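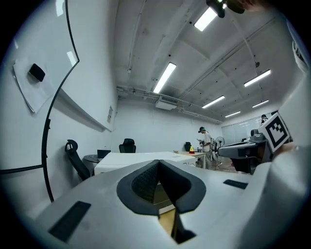
White panel and whiteboard on the left wall.

Gerby Stretch Mesh with Foil Dots, by the yard

Gerby is our most asked fabric for dance skirts, skating dresses and parade costumes. It is a light nylon mesh with small foil dots, and it stretches in both directions. The width is 42 inches, which is enough for most children's skirts from one length, if you turn the pattern sideways.

Colors: sea green, copper, pearl, night blue. The copper is darker in daylight than on a screen, so please order a swatch first if you must match it with something. Swatches are free up to four pieces.

Sewing: use a ballpoint or stretch needle and a narrow zigzag. The foil does not like the iron. Press only from the back side, with a cotton cloth between, on the lowest heat. The edge does not fray and you can leave it without hem -- many customers do this for the floaty layers.

Lining: the mesh alone is see-through. We recommend Illance lining in the same color or one tone lighter. For a fuller skirt, put Morrison soft tulle under it, two layers or three.

Washing: by hand, cold water, inside out. Do not wring. Some dots will come off in the first wash, this is normal for foil.

Price: 14 dollars per yard, minimum one yard. From 20 yards we give the theater and school price, please write to Catrin Lougher at the order desk before you pay, because the web cart can not calculate it.

Full rolls are cut and packed at our Lekotgate store. Cut fabric can not be returned, but unopened swatches -- yes. The night blue is sold out now and comes again in February.

Item number: 172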